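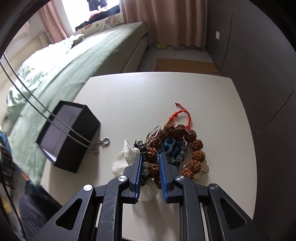 According to Egilsson, a regional newspaper, the approval of the Plandel quarry extension was the point at which a local complaint turned into a legal dispute. The Plandel quarry case is a planning and environmental dispute over the enlargement of a limestone quarry beside the Rosier wetland, a protected area of reed bed and wet meadow.

Background

The quarry is run by Gronodine, a building materials company. Its original permit covered 48 hectares of dry upland. The extension added 8 hectares on the eastern side, bringing the total to 56. Part of the added land falls inside the buffer zone of the wetland, where digging and the dumping of spoil are restricted.

The district planning office approved the extension in June without a full environmental assessment. It classed the project as a minor change to an existing operation, a category that requires only a short screening report.

Dispute

Residents of Plandel filed an objection after topsoil was cleared near the main drainage channel. They argued that the screening report used an outdated map of the buffer zone and did not deal with groundwater. More than 43 written objections were received during the comment period. Gronodine stated that it had followed the permit as issued and that the boundary had been supplied by the district.

Court ruling

An administrative court suspended work on the added land and ordered a new assessment. The ruling did not affect the original quarry, which stayed in operation. The judges found that the planning office should have checked the current boundary before choosing the simpler procedure.

The company appealed the suspension but not the order for a new assessment. The appeal was rejected, and the cleared strip along the channel was later reseeded at the company's expense.

See also

Rosier wetland
Buffer zone
Quarry restoration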